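Snack Shelf Secrets: how a store shelf works

Ever go in for one bag of chips and stand there forever? So many colors. Red, green, orange, brown. Somebody planned that shelf, and once you know the tricks you can read it like a map.

First thing: color means flavor. Mostly. Snack makers pick one color for each kind, so you can find yours from far away. Red for tomato, say. Every company makes up its own rules though, so read the words too. Can't read them? Look for a food picture on the bag.

Second thing: the price tag. Usually not on the bag! It clips to the front edge of the shelf. 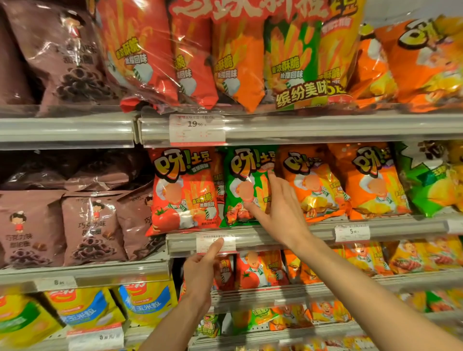 Page last changed: September, 2:15 pm

Find the pointing finger. It's on a white price label. The other hand is up at a green bag of potato snacks. Now look for the tag that says 5.90, on the right along that same shelf edge. The one up under the big clear pack says 19.90. Bigger number, but that pack has a bunch of bags bundled together, so you can't just compare the two numbers. You have to think about how much snack you get.

Try this one. A single bag costs 2 coins. A pack of five costs 9. Five singles would be 10 coins, so the pack saves you one. But only if you realy want five bags!

Third thing: same stuff goes together. Potato snacks in a row, chocolate rings in their own stack next door. Makes it easy to find, and easy to fill up again. The person filling the shelf puts new bags at the back and pulls the older ones foward. Those get sold first, before they go stale.

Words to know
Multipack: lots of small packs sold as one
Shelf edge: the front strip where tags go
Stock: everything the store has to sell

Your turn. Next shopping trip, pick one shelf. Which color is which flavor? Which tag goes with which bag? Draw it when you get home. Put a bag back? Same spot you found it, please, standing up.

Words by Anselmo Usuga. Next page: why the milk is at the back.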